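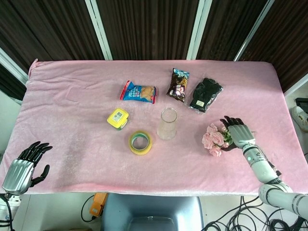 Fleece as a tablecloth for a craft and snack table?

Hi all! I run a little make-and-chat afternoon at the hall in Memville, and I've fallen in love with using pink fleece on the tables. It's so cozy, and things don't slide around on it! My trouble is that it wrinkles and picks up smudges, and I need to put glasses, snack packets, tape and fake flowers on it without the whole thing looking like a yard sale. Do any of you use fleece this way? How do you wash it, and how do you keep a tall glass steady? We have 3 long tables and I'd love to do them all the same for December.

Posted by Ivach

Yes, yes, yes to fleece! I've used it for years and I'd never go back to the shiny stuff. Cold wash, no fabric softener (it leaves the pile kind of greasy and then it grabs every crumb), and hang it over a door to dry. Please don't iron it, I melted a shiny patch right in the middle of my green one. For wrinkles I lay it out the night before and smooth it with my hands, and most of them are gone by morning.

For smudges, dab with dish soap and cool water before it goes in the machine. Chocolate needs two goes. Cut the cloth 9 inches longer than the table at each end and it will hang nicely and stay put.

Glasses are the one weak spot. A tall one can wobble if there's a fold under it, so I put a cork coaster down, or a plain tile. Artificial roses look gorgeous on pink, by the way! Bunch them low with the leaves fluffed out and let them lie right on the cloth. Mine have been through so many parties.

Posted by Wurkico

Just keep tape sticky side away from the fleece!! Loose ends pull the fuzz out and then the roll is useless. We stand ours in a mug. Also put the snacks on a tray, crumbs in fleece are awful.

Posted by Mac an tSaoi

Tray and tiles, got it, thank you both! Off to try the dish soap on my smudge tonight.

Posted by Ivach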